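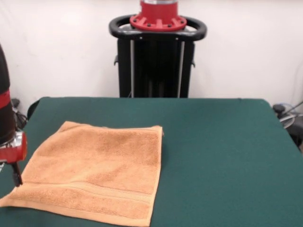

Parkell wrote in to say that I should stop blaming the fingers and look at the controller first, because a gripper that closes late will miss cloth no matter what you bolt to it. Fair point, so I spent Tuesday evening on that.

The setup is the same as in February. Two sets of fingers, one towel, and the red arm over the green felt table. The wide set came from Nogueira and the slim set from Arkbridge. I ran both with the old close command and then again with the delay taken out of the controller settings.

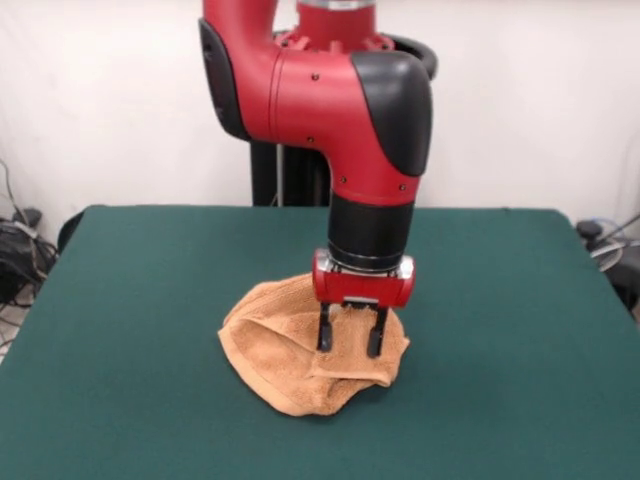 With the delay gone, the slim fingers missed 2 grasps in 19. The wide ones did worse on a flat towel and a little better on a bunched one - they have more surface to hold with, but they need a fold to get into. On flat terry they mostly slid along the pile.

Force made less difference than I expected. I turned it down in steps and the slim set kept its hold until quite low. Turning it up just left dents in the towel.

The log from the evening is 2944 lines and I have only read the first part. There is a gap in the wrist readings that I can't explain yet, so I'm leaving those numbers out. Next I want to try rubber tips on the slim set. The shop in Toltamville has the thin sheet I need, but they only sell it by the full roll.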